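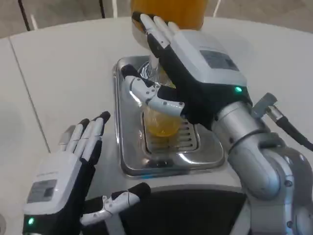 Ticket: Drink service package, trial unit
Product: Grulten two-arm service robot with Ullarmont beverage skill pack
Site: Hadham
Opened: 7 February 2023
Status: Reopened by customer
Priority: Normal (customer asks for High)

Problem as reported
The sales sheet says the skill pack "works with any countertop dispenser." We have a plain juice dispenser, one spout, drip tray underneath. Over 40 pours the robot stopped partway through 21 of them and asked for help. I would not call that working with any dispenser. We have to decide on the purchase before the trial ends, so please don't send me the setup video again. I've watched it.

Steps already tried
Restarted the robot and the tablet. Reran hand calibration, both sides. Moved the dispenser 2 inches closer to the table edge. Swapped the tall glasses for shorter ones. No change from any of it except the last, which seemed to help for one morning and then didn't.

Reply from support
Thank you for the detailed report. Clear glasses on a shiny metal tray are a known difficulty for the fill check. Please turn on "low contrast glassware" under Skill Settings, set the pour timeout to 20 seconds, and send us the log from the next session.

Customer update
Done. Log attached. Fewer stops at the fill check, I'll give you that. Now it stops at the release step instead, with the message "contact not confirmed." The hand is at the dispenser and the software says it can't tell if it's touching anything. Which is it?

Also, "low contrast glassware" is not in the printed manual. If a clear glass is a special case for a drinks robot, that belongs on page one — or on the sales sheet.

Reply from support
The contact threshold may be set too high for a smooth, rounded container. We have pushed a lower value to your unit. Please rerun hand calibration after the update. If stops continue, we can offer the Damasceno fingertip set, sold separately.

Customer update
Update installed, calibration rerun. First batch of 20 pours: 2 stops, both at release. Better than before, but one batch is not a result and I'm not closing the ticket on it. I'm also not buying fingertips to make a demo feature do what the demo did.

Still waiting on:
A written list of dispensers the pack has been tested with.
Whether the lower threshold survives the next software update.
An extension of the trial through the end of the month.

Internal note
List of tested dispensers requested from Ullarmont. Trial extension passed to sales. Leave open.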